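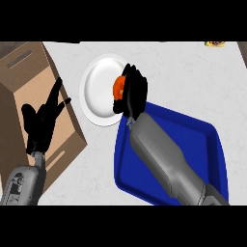
Simulation view from the Nestimus demonstration: right hand holding the orange-colored item at the rim of the plate, left hand open over the carton.

Progress report to the fund manager
Packing and Sorting Trial, Traltavness site
Mar 28, 2025

1. What this report covers

The grant asks us to report after each supplier visit. This one covers the open day held by Nestimus, which two of us attended on behalf of the Traltavness kitchen and packing room. It also brings the spending and the timetable up to date. The Clirnix visit was covered in the last report and I have not repeated it, except where the two need comparing.

2. What we were shown

The day had a talk, a long session in simulation and a short session on hardware. The simulation took up most of the time. The task was set on a counter with a plate, a blue tray and a cardboard box, and the system worked it with two arms and two black, many-fingered hands. We had asked in advance for small produce to be included, and it was.

Nestimus ran the task 41 times while we were in the room. By their own scoring, 9 of those runs failed. We asked what counted as a failure and were told a dropped item or a run that went past the time limit. An item set down in the wrong place and then moved again was scored as a success. I would not score it that way, and neither would our packing room, where a second handling is a second handling.

The hardware session was 2 runs. Both finished. Neither used soft fruit, and the staff placed the items by hand before each start. I don't hold that against them, but two runs with the items laid out neatly tell us very little about a morning delivery.

3. What I make of it

The grasping looked good on screen. The fingers closed on a small round item without the fumbling we saw from Clirnix, and the presenters were open about which parts were still slow. Credit for that.

My doubts are these. Fruit in a simulator does not bruise, and we were given no figures on grip force. The counter had plenty of clear space, which our benches never have. We asked to see the same task with a wet surface and with items touching each other, and were told this was planned. The word "planned" came up a lot. I also asked how often a person has to step in, per hour, on real hardware. The reply was a chart from the simulator.

There was also a claim in the talk that the system could be "productive from week one" at a site like ours. I have left it out of our planning figures. The Mofokeng depot was given much the same promise about its labeling line, and their staff told us it took 9 weeks before they stopped keeping a person beside it for the full shift.

4. Spending and timetable

Travel for the visit came out of the site visits line and was within the amount agreed. No equipment money has been spent. The bench survey at Traltavness is done and the drawings have gone to both suppliers. The power check is late -- the electrician has been put back once already -- and I would like it finished before anyone brings hardware on site.

The draft plan had us choosing a supplier by the end of March. I am asking to move that. We don't have enough from either company to choose on, and the visits so far have mostly shown us what each one is comfortable showing.

5. What we have asked Nestimus for

Grip force readings on real fruit, ripe as well as firm.
A full hour on hardware, unedited, with every human intervention logged.
The same task in a crowded layout, using our bench drawings.
Their scoring rules in writing, with second placements listed separately.

They have agreed to the first and the last. The hour on hardware is "under discussion."

6. Decision needed from you

Please confirm whether the supplier choice can be held until the hardware log arrives. If it can't, my recommendation on present evidence is to go with neither and keep the equipment money where it is. Clirnix has been sent the same list, with no reply so far.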